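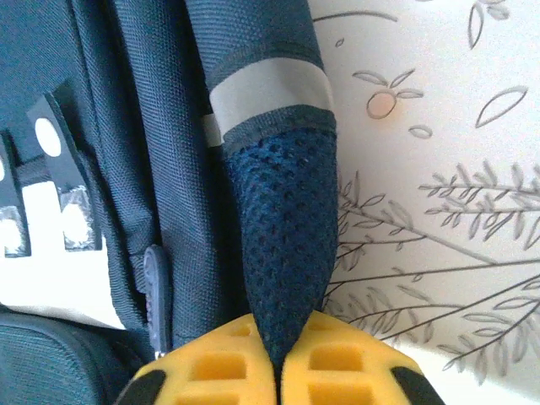
Figure 3. Vue de la caméra de poignet pendant un essai de la catégorie « sangles » : doigts moulés alvéolés refermés sur l'extrémité effilée d'une sangle de sac à dos.

4.2 Comparaison des doigts sur objets textiles

Les objets rigides de la section précédente ne séparent guère les deux jeux de doigts. Nous avons donc repris le protocole avec des objets textiles, dont la forme change dès le premier contact. Les deux configurations comparées sont les doigts souples Kornura, moulés et alvéolés, et les doigts parallèles rigides Inevby, utilisés jusque-là comme référence. Le bras, le contrôleur et la caméra de poignet restent identiques d'une configuration à l'autre. Seuls les doigts et la consigne de fermeture changent.

La série comprend 896 essais, dont 398 avec les doigts rigides et le reste avec les doigts souples. Le déséquilibre vient d'un arrêt du contrôleur Jorelura en fin de campagne ; les essais perdus n'ont pas été refaits, et les taux sont calculés séparément pour chaque configuration. Les objets sont répartis en 3 catégories : sangles, poignées cousues et rabats. Un essai est compté comme réussi si l'objet reste tenu pendant toute la phase de traction et si la pince n'a pas été rouverte par l'opérateur.

Les sangles posent le problème le plus net. Leur extrémité est souvent plus étroite que le corps, et la matière peut y être différente. Sur la figure 3, la partie haute est un tissu bleu marine lisse, suivi d'une bande réfléchissante gris clair, puis d'une pointe recouverte d'une maille bleue perforée. Les doigts serrent la pointe, donc la zone où la largeur disponible est la plus faible. Un décalage latéral de quelques millimètres à l'approche suffit alors pour que la pince se referme à côté.

Avec les doigts rigides, l'échec le plus fréquent est le glissement pendant la traction. La surface de contact se limite à une ligne dès que la sangle se présente de biais, et augmenter l'effort de serrage déplace le tissu vers l'avant des mors. Avec les doigts souples, le glissement est plus rare, mais un second mode d'échec apparaît - la pince pousse la sangle contre le sac avant de se fermer, et celle-ci sort du champ utile des doigts. Ce comportement dépend surtout de la vitesse d'approche. Nous l'avons réduite pour les 2 configurations afin de garder la comparaison valable.

La caméra de poignet introduit une difficulté supplémentaire. À la fermeture, les doigts occupent le bas de l'image et masquent la pointe de la sangle. L'estimation de la position repose alors sur la partie encore visible au-dessus de la prise. Le détecteur Chantharasri, appliqué sans réentraînement, confond parfois la sangle et le sac lorsque leurs teintes sont proches. Les bandes claires donnent un repère plus stable, à condition que la sangle ne soit pas vrillée.

L'annotation des échecs a été relue par Zdzisław Sikora, sans accès à la consigne de fermeture. Les désaccords concernent presque tous des glissements partiels, que nous avons finalement classés comme échecs. Les résultats par catégorie sont donnés dans la section suivante, avec ceux des poignées cousues - pour lesquelles l'écart entre les deux jeux de doigts est plus faible.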